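Home | Projects | Sport and Society | Archive | Contact

Filed under: Student reports, American football

Who Gets to Start? Backup Quarterbacks at the Woltthorpe Nedoras
by Ningsih Pattinasarany and Facundo Escobar

We began this project in March, thinking it would be a small one, and I'm afraid it rather ran away with us! Our question was whether a backup who plays well in practice games really does move up the list. We went through 33 match sheets, kindly lent by the club, and logged 745 passes, of which 393 were thrown by backups. Coach Grajales was very patient with us – he even let us sit in on a team talk, and on the one about food before a match, which Facundo still quotes.

Vegetables on display, and a basket on a round table.
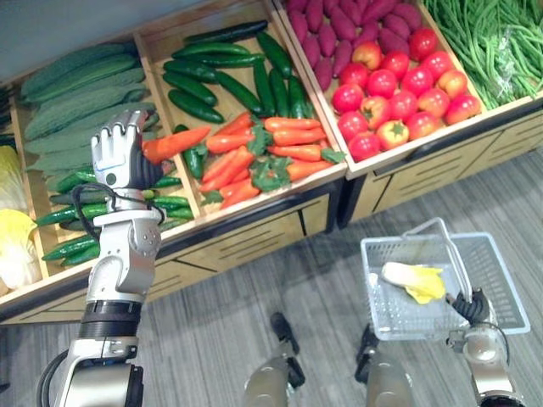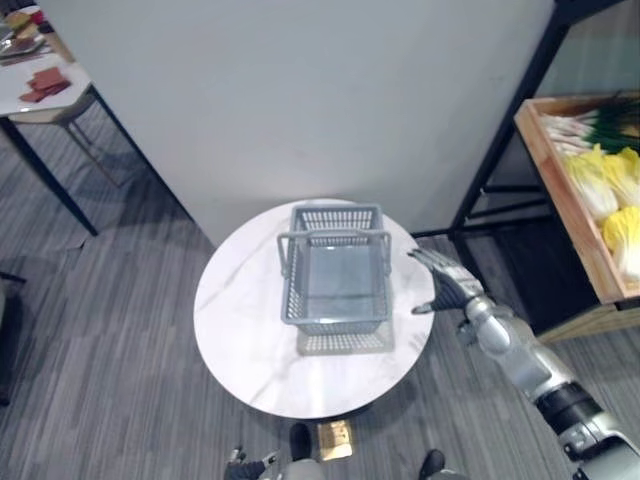

What we would do differently

We would start with the fumbles, which we left far too late, and we would agree on what counts as a dropped pass before logging any. Seven sheets had to be done again – a long evening for both of us.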